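Jonatan Moen
Thread zum Hand-Arm-Vibrationssyndrom (HAVS). Bei uns im Betrieb läuft gerade die Aktualisierung der Gefährdungsbeurteilung, und dieselben Fragen kommen immer wieder. Ich schreibe die Antworten deshalb einmal gesammelt auf. 1/18

2/18
HAVS ist der Sammelbegriff für Schäden durch Schwingungen, die über Griffe oder Werkstücke in Hand und Arm eingeleitet werden. Betroffen sein können Gefäße, Nerven, Knochen und Gelenke. Die Anteile treten einzeln oder gemeinsam auf.

3/18
Gefäße: anfallsartige Weißfärbung einzelner Finger, meist ausgelöst durch Kälte oder Nässe. Der Anfall beginnt an der Fingerkuppe und ist scharf begrenzt. Im Berufskrankheitenrecht ist das die BK 2104 (vibrationsbedingte Durchblutungsstörungen).

4/18
Nerven: Kribbeln, Taubheit, vermindertes Temperatur- und Tastempfinden. Praktisch fällt es zuerst bei kleinen Handgriffen auf: Knöpfe schließen, Schrauben ansetzen, Münzen aus der Tasche holen. 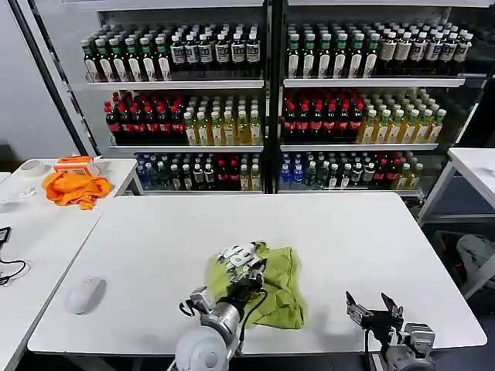 5/18
Knochen und Gelenke: Handwurzel, Ellenbogen, Schultereckgelenk. Hier geht es um die tieferen Frequenzen, also Geräte mit Rückstoß wie Aufbruch- und Bohrhämmer. Das ist die BK 2103. Wer Schleifer und Hammer benutzt, kann unter beide Nummern fallen.

6/18
Zur Messgröße. Maßgeblich ist der Tages-Vibrationsexpositionswert A(8): die frequenzbewertete Beschleunigung, bezogen auf eine Schicht von acht Stunden. Einheit m/s². Gemessen wird in drei Achsen, verwendet wird die Vektorsumme.

7/18
Auslösewert nach LärmVibrationsArbSchV: A(8) = 2,5 m/s².
Expositionsgrenzwert: A(8) = 5 m/s².
Der Auslösewert ist keine Unbedenklichkeitsgrenze. Er legt fest, ab wann bei Überschreitung ein Maßnahmenprogramm fällig ist.

8/18
Die Rechnung ist einfach:
A(8) = a_hv × √(T/8)
a_hv = Schwingungsgesamtwert der Maschine, T = tatsächliche Einwirkungsdauer in Stunden. Halbierte Zeit bedeutet wegen der Wurzel keinen halbierten Wert. Halbierte Beschleunigung dagegen schon.

9/18
Beispiel aus unserer Halle: Winkelschleifer Drilley, a_hv 6 m/s², 2 Stunden am Griff.
6 × √(2/8) = 3 m/s².
Auslösewert überschritten, Grenzwert eingehalten. Damit: Maßnahmenprogramm und Pflichtvorsorge, dazu noch unten.

10/18
Häufigster Fehler in den Erfassungsbögen: Als T wird die Dauer des Auftrags eingetragen. Gemeint ist die Zeit, in der die Maschine läuft und die Hand am Griff ist. Umspannen, Anreißen und Wege zählen nicht mit.

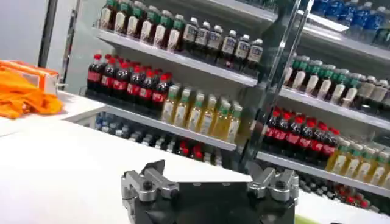

Offener Greifer über der weißen Platte, links das orange Tuch.

11/18
Zweithäufigster Fehler: Herstellerangabe unbesehen übernommen. Der deklarierte Wert stammt aus einem genormten Prüfverfahren mit neuem Gerät. Unwucht der Scheibe, verschlissene Dämpfungselemente und anderes Material können den realen Wert deutlich anheben. Immer die angegebene Unsicherheit K mitlesen.

12/18
Mehrere Geräte an einem Tag: Die Teilwerte werden quadratisch addiert.
A(8) = √(A1² + A2² + …)
Mit 3 m/s² vom Schleifer und 4 m/s² vom Bohrhammer Musov steht man bei 5 m/s², also genau am Grenzwert. Arithmetisch addiert käme 7 heraus, das wäre falsch.

13/18
Alternativ das Punktesystem. 100 Punkte entsprechen dem Grenzwert, der Auslösewert liegt bei 25. Punkte werden linear addiert, das macht es für die Werkstatt handlicher. Der Schleifer aus 9/18 ergibt 36 Punkte, der Bohrhammer 64. Summe 100, passt zu 12/18.

14/18
Frage von Kollegen aus dem Werk Jekby: Helfen Antivibrationshandschuhe? Bei hohen Frequenzen etwas. Unterhalb von 150 Hz ist die Wirkung gering, und dort liegen viele handgeführte Maschinen. In der A(8)-Rechnung setze ich dafür nichts an. Warmhalten ist trotzdem sinnvoll. Im Dezember bei offenem Hallentor ist ein trockener, warmer Handschuh besser als keiner.

15/18
Anhaltende Beschwerden in der Nacht, Taubheit vor allem an Daumen, Zeige- und Mittelfinger: auch an ein Karpaltunnelsyndrom denken. Das kann ebenfalls beruflich bedingt sein (BK 2113), wird aber anders untersucht und anders behandelt. Abklären lassen, keine Selbstdiagnose nach Tabelle.

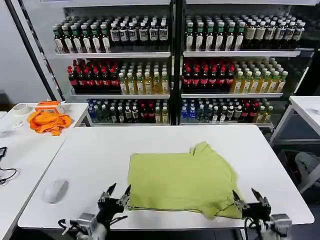 16/18
ARBEITSMEDIZINISCHE VORSORGE
Pflichtvorsorge bei Erreichen oder Überschreiten des Grenzwerts von 5 m/s². Angebotsvorsorge bei Überschreiten des Auslösewerts von 2,5 m/s². Wunschvorsorge auch darunter, wenn ein Gesundheitsschaden nicht ausgeschlossen werden kann.

Korrektur zu 9/18: Dort steht »Pflichtvorsorge«. Bei 3 m/s² ist es die Angebotsvorsorge. Das Maßnahmenprogramm bleibt. Danke für den Hinweis per Nachricht.

17/18
Reihenfolge der Maßnahmen, so wie wir sie im Projekt Ra abarbeiten:
– Verfahren ändern (anderes Trennverfahren, Nacharbeit vermeiden)
– schwingungsarme Maschine beschaffen, a_hv ins Lastenheft
– Wartungsintervall für Dämpfer und Lager festlegen
– Einwirkungszeit begrenzen, Tätigkeiten wechseln
– Unterweisung: Greifkraft so gering wie sicher möglich, Abluft weg von den Händen
Die Zeitbegrenzung steht absichtlich weiter hinten, sie wird im Alltag am schnellsten unterlaufen.

18/18
Für den Betriebsarzttermin bitte notieren: welche Finger, welches Fingerglied, Auslöser, Dauer des Anfalls, Geräte und Jahre der Nutzung. Ein Foto des weißen Fingers hilft, der Anfall lässt sich in der Praxis oft nicht auslösen. Rauchen und gefäßverengende Medikamente ebenfalls angeben.

Nachtrag, weil gefragt wurde: Ganzkörper-Vibrationen (Stapler, Radlader) haben eigene Werte und eine eigene Bewertung. Auslösewert dort A(8) = 0,5 m/s². Die Zahlen aus diesem Thread gelten dafür nicht.

Noch ein Nachtrag: Die Tabelle für die Punkteberechnung stelle ich intern ein, Blatt »Hand-Arm«. Eingabe T in Minuten, die Umrechnung in Stunden macht das Blatt selbst. Bitte die grauen Zellen nicht überschreiben.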